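# Diron começa a recolher exemplos de manuseamento de livros para braços robóticos

A Diron iniciou na segunda-feira uma campanha de recolha de demonstrações destinada a ensinar braços robóticos a pegar em livros, virá-los e arrumá-los. O trabalho decorre nas instalações da empresa em Burel e vai prolongar-se até dezembro. O objetivo é chegar ao fim com um conjunto de exemplos suficientemente variado para treinar um sistema que possa ajudar em arquivos, bibliotecas e armazéns de livros usados.

A campanha é feita em parceria com a Navaratnam, que desenvolve o modelo de aprendizagem, e com a Endavport, distribuidora de livros em segunda mão que cedeu parte do material. Segundo a Diron, a lista inicial tem 60 títulos, escolhidos por terem formatos, pesos e encadernações diferentes. Há capas duras, brochuras, volumes de bolso e alguns livros infantis de páginas grossas.

Cada título é repetido 200 vezes ao longo da campanha. Em cada repetição, um operador conduz o braço à distância e executa uma tarefa curta, como levantar um livro pousado na mesa, rodá-lo para mostrar a lombada ou encostá-lo a outros já em pé. Os movimentos das articulações, a abertura da pinça e as imagens das câmaras são gravados em conjunto e ficam associados a uma frase simples que descreve o que foi pedido.

A empresa explica que os livros foram escolhidos por serem objetos mais difíceis do que aparentam. Um volume deitado sobre uma superfície plana oferece pouco espaço para a entrada dos dedos da pinça, e a capa pode abrir-se quando é agarrada só por um lado. Nos livros de capa mole, a pressão necessária para levantar o volume chega a dobrar as folhas. Nos de capa dura, o problema mais frequente é o escorregamento ao longo da aresta.
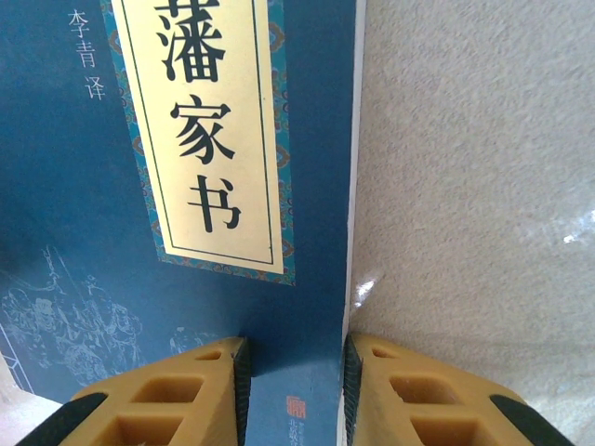
Os operadores trabalham em turnos de 3 horas, com pausas entre séries. Antes de cada série, o livro é colocado numa posição diferente, por vezes alinhado com o braço, por vezes atravessado ou perto do limite da mesa. O sistema sorteia a posição e a tarefa, para evitar que as pessoas repitam sem querer os mesmos arranjos. A iluminação da sala também é alterada durante o dia.

A inclusão de livros em várias línguas foi um pedido da Endavport. A distribuidora recebe lotes de particulares e de escolas com obras em português, francês, inglês e chinês, entre outras línguas, e a triagem continua a ser manual. Numa segunda fase, o robô deverá distinguir a frente do verso e perceber se o livro está de pernas para o ar, mesmo quando o título está disposto na vertical. A leitura do texto em si ficará a cargo de um programa separado.

As tentativas falhadas não são apagadas. Quando um livro cai ou a pinça fecha no vazio, o operador assinala a falha com um pedal e, se for possível, corrige o movimento sem interromper a gravação. A Navaratnam pretende usar estas sequências para que o modelo aprenda a recuperar de erros pequenos. Ficam excluídos apenas os registos com imagens em falta ou com desacerto entre as câmaras e os sensores do braço.

A verificação é feita no final de cada turno. Dois revisores veem uma amostra das gravações e confirmam se a frase associada corresponde à tarefa executada. Os casos duvidosos passam para uma lista à parte e são discutidos na manhã seguinte. De acordo com a Diron, as dúvidas dos primeiros dias disseram sobretudo respeito a expressões como «pôr direito» e «endireitar», que os operadores interpretavam de maneiras diferentes. As instruções foram entretanto reescritas.

A equipa é composta por 11 pessoas, entre operadores, revisores e técnicos de manutenção. Os operadores receberam formação antes do arranque e não precisavam de experiência anterior com robôs. A maior parte do tempo de aprendizagem foi dedicada ao controlo da força da pinça, que varia de livro para livro e que não se sente da mesma forma à distância.

O desgaste do equipamento é outro ponto acompanhado de perto. Os dedos da pinça são inspecionados todos os dias e substituídos quando deixam de segurar bem. A data de cada troca é registada juntamente com as gravações, já que um dedo gasto altera o comportamento do conjunto. Os livros também são examinados, e os que apresentam danos na lombada ou nos cantos saem da lista e são trocados por exemplares semelhantes.

O financiamento da campanha é repartido pelas três entidades, que não divulgaram valores. Os dados vão ficar alojados nos servidores da Diron e poderão ser utilizados pelos parceiros em projetos próprios. A abertura de uma parte do conjunto a universidades está a ser analisada e depende de uma avaliação dos direitos sobre as capas que aparecem nas imagens.

O primeiro treino do modelo deverá começar antes de terminada a recolha, com as gravações já revistas. Os resultados vão servir para decidir que tarefas precisam de mais exemplos. A retirada de um livro de uma fila apertada é, para já, a candidata mais provável a um reforço, por ser aquela em que os próprios operadores demoram mais tempo.

Concluída a campanha em Burel, a Endavport prevê instalar um braço de teste numa das suas linhas de triagem. O equipamento funcionará numa zona separada e com supervisão permanente, apenas com livros de capa dura. A distribuidora ainda não indicou uma data para alargar o ensaio aos restantes formatos.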